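June, 6 a.m.

Slept badly again. Dad called from Prevton last night to say the offer on the house came in at 183, which is less than he wanted. He plans to take it anyway. I told him to wait until he talks to Joana Rebelo.

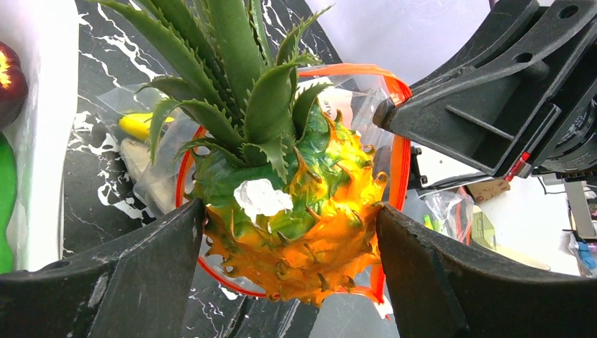
Took the early bus to Cikora and paid the water bill, 207 this time. Need to check the meter.

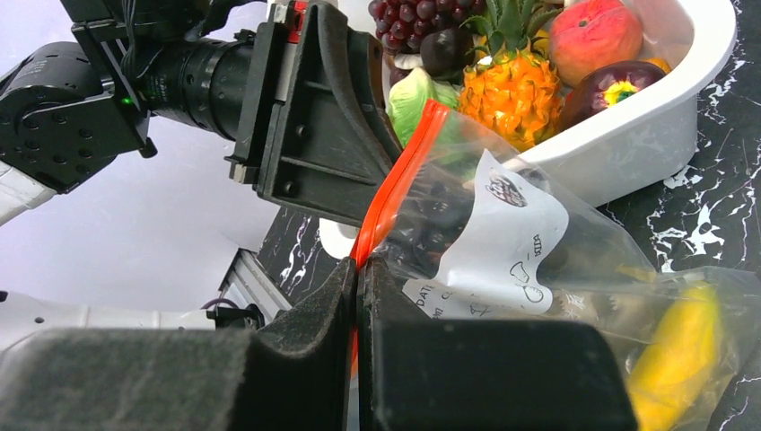
Called Joana at lunch. She thinks a second offer could come by the end of the month. Dad says he will give it 2 weeks. Made soup, went to bed before ten.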